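Learning to bake sourdough in a kitchen that hates me

So I finally caved and started a sourdough starter in June, years after everyone else got bored of theirs. My kitchen in Prukcombe is drafty, the oven runs hot on one side, and the first 4 loaves came out like roof tiles. I ate them anyway (toasted, with a lot of butter).

The big change was flour. I'd been using whatever was on sale, then I picked up a bag of Lollach bread flour and the starter went wild overnight - lid off, goo down the side of the jar, the works! 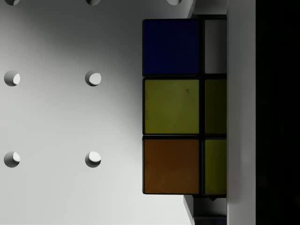
How often do you have to feed a starter?

Once a day if it lives on the counter, once a week if it lives in the fridge. Mine gets fed on Wednesday now, straight out of the fridge, and it's never complained.

Next came the folding. Every recipe I read wanted me to knead forever, and I have bad wrists, so I do a stretch and fold every 45 minutes while I watch TV. Wet your hands first. I kept adding flour because the dough stuck to me, and that's how I got the roof tiles. 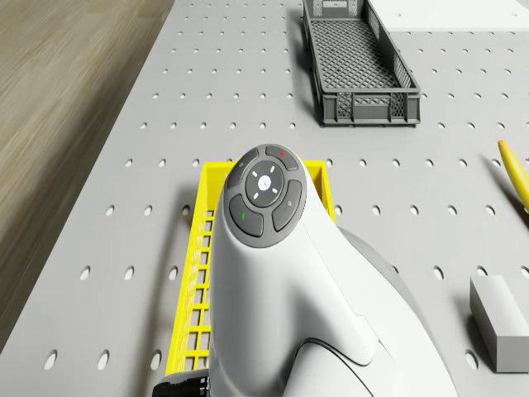 My crumb is still a bit of a mystery to me. Some weekends it's big and airy, some weekends it's tight as a bagel, and I swear I do the same thing each time. What I'd love is holes like the ones in that pegboard top, small and round and in nice even rows, so the jam stays on the bread and off my shirt. The closest I've come was a loaf I left to rise in the fridge overnight and baked at seven in the morning in my robe.

As for baking, I use my old Dutch oven, lid on for 29 minutes and lid off until it's the color I like. I turn it once because of that hot side.
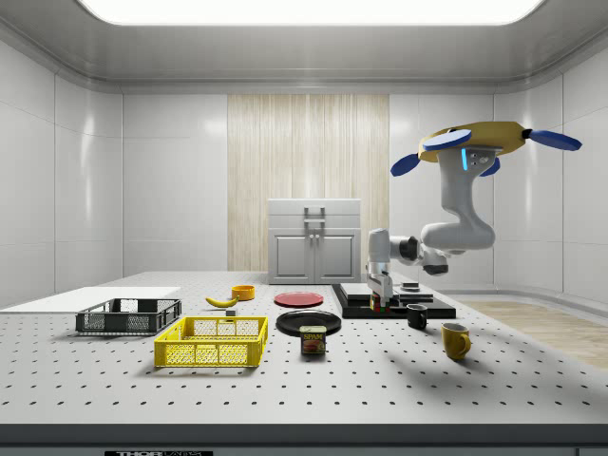

What I'm trying next

A rye loaf, for sure, and maybe one with olives from the deli on Mendoza. I've also got my eye on a Madia proofing basket, but it's 32 dollars and my colander with a dish towel in it works fine for now. If you've got a good rye recipe that doesn't need special equipment, leave it in the comments!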